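Pludurport Workshop Notes
Gallery: What We Bought, What We Meant to Buy, and the Table

The equipment budget for the small-arm cell was approved in January, and by approved I mean that a number came back with a different number written next to it. This page collects what we learned spending the second number. It is meant for anyone else in the building, or at the Limlow site, who is about to fill in the same request form and believes the price on the front of the catalog.

A little background. We wanted a cell that could pick up small parts from an untidy heap, because our incoming parts arrive in untidy heaps and always have. The first plan had one arm, one table and a great deal of optimism. The quote from Hellwig for the arm took up a single line. The quote for everything that lets the arm do anything ran to four pages, and the last of those was freight.

I should also say that the form has a box marked "Accessories" that allows for 20 characters. I wrote "see attached." The attachment was seven pages. It came back with a note asking whether any of it was optional, and I spent an afternoon finding out which parts I was willing to lie about.

Click through at your own pace. There isn't much to click.
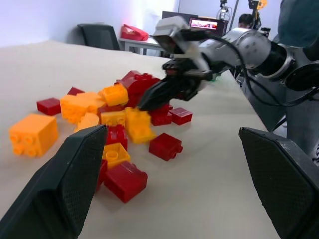 Accessories are where the money goes, and the smaller the accessory, the worse the ratio. Budget for the arm once and for the fingers forever. Pads are a consumable, whatever the sales sheet calls them, and I now carry a line for them every quarter, next to tape and above coffee. Look at the pad in the lower right corner, with wear already along its edge, and then think about toy bricks, which are hard, cheap and full of corners. We order pads in sets and keep a spare set in the drawer. The second arm, the one with its jaws down in the pile, was a separate request, and so was everything bolted to it. If you think there is any chance you'll want two, ask for two at the start. A second request gets read by people who remember the first one.

Two arms, one table. The table was the item everyone forgot. It has to be flat, it has to be stiff, and it has to be big enough for both arms to reach the middle without a discussion. We got a plain pale top, which was the cheapest finish on the list and also the one I would have picked. I have not mentioned the first half of that sentence in any report.

Bricks. The best purchase in the project, per dollar, and the only one I had to defend in person. Hisance will sell you a set of machined sample parts in a foam case, and they are lovely, and they cost more than my desk. Red and yellow building blocks get picked up, dropped, and swept off the floor without anybody filling out a form. They went through as "test media." Feel free to borrow the wording.

Cables. A cable that runs along the top of an arm needs slack to bend, clips to hold the slack, and a spare for when the clips don't. Put all of that on the same order as the arm. We put it on a later one, and waited nearly as long for a bag of clips as we had for the robot.

Stands. Cameras get budgeted and the things that hold cameras up do not. I had assumed a stand was something you found in a closet. We looked in the closet. Price the stand, the mount on top of it, and the small adapter between the two that neither supplier considers to be their problem.

Floor space. This one never shows up as a cost, so it never gets planned. Ours shares a room with desks, monitors and office chairs, and people have work of their own to do at them. Draw the reach of each arm on the floor plan, then draw the chairs pushed back, then talk to whoever sits in them. I did it in the opposite order and would like that hour of my life returned.

Time. I asked for four weeks of setup and was given four weeks of setup, which should have made me suspicious. Delivery was counted as part of it. So was the training day, and so was the stretch when the arm sat in its crate because the outlet on that wall turned out to be the wrong kind. Write "from first power-on" next to any number of weeks you ask for, and underline it.

What I'd cut. The rolling cabinet with the logo on it. The extended support plan, second tier, which is the first tier with a different phone number. The framed safety poster, although it was free, because it came in its own box with its own freight charge.

What I'd keep. Both arms, the pads, the plain table and every last brick. Limlow has asked to borrow the bricks. They have been sent the order form.

The full list with part numbers is on the shared drive in the folder called Budget Final. There is also a folder called Budget Final 2, and that's the one to use.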